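Budgeting for hand-held gripper collection

Print this article | E-mail this article

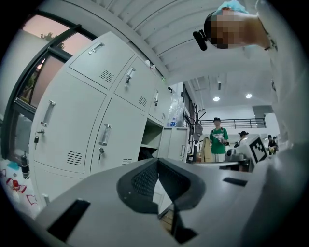

A hand-held gripper at a bank of metal lockers, several with keys in their locks.

Budgeting for hand-held gripper collection is the planning of money, staff hours and space for recording manipulation tasks with grippers that a person carries. It is often presented as the cheap alternative to buying robot arms. The claim holds for the hardware and is weaker for everything else.

Purchase costs
A quote normally covers the gripper body, fingers and camera. Spare fingers, batteries, storage and head-worn cameras tend to be listed separately, if they are listed at all. Ye-ji Moon, who compared offers for the Benbridge purchasing guide, found that a seven-unit order drew 30 separate line items once the extras were added. Only the first few had appeared in the sales brochure.

Labor and space
Wages usually pass the equipment bill early in a project. The Seol plan allowed 176 paid hours and produced 69 hours of recordings its reviewers would accept. The rest went to setup, calibration, retakes and breaks. Vendors seldom mention this ratio – it does not help them.

Furniture and props are another weak spot. Lockers, cabinets and small appliances may be borrowed at first, but handles and hinges wear under repeated use and someone has to replace them.

Criticism
Hyun-seo Cha has argued that "cost per hour" is a poor basis for buying, as suppliers do not agree on what an hour is. Some count raw footage. Ro-un Ko, who drew up the Omska budget, defends the figure as a starting point but advises asking for it in writing. Neither has shown that savings in collection carry through to a working robot.

See also: Equipment leasing; Maintenance reserve; Pilot project

Contact us | Copyright Benbridge | Back to top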